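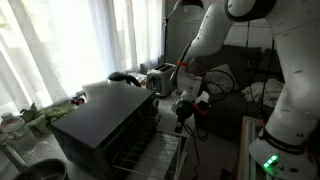 Nisha Bhardwaj has spent most of her working life on the part of a robot you can't photograph, the planner, and she'll happily talk about it until the tea goes cold. Her program, Trolora, takes in what the cameras report and works out a path for the arm, and it does this over and over, 30 times a second, throwing out each old plan as it goes. A kitchen counter gives it plenty to chew on! With the oven door open and the wire rack pulled out below the gripper, the planner has to treat all those thin silver wires as something solid, and thin shiny things are just what depth sensing likes to lose.

Her colleague Akash Bisht wrote the fix, a small routine that remembers a rack once it has been spotted and keeps it in the map even when the wires flicker out. They tested it on 400 recorded runs in January, and Akash (a patient man, mostly) watched every one. He is now busy with oven doors, and he has opinions about hinges.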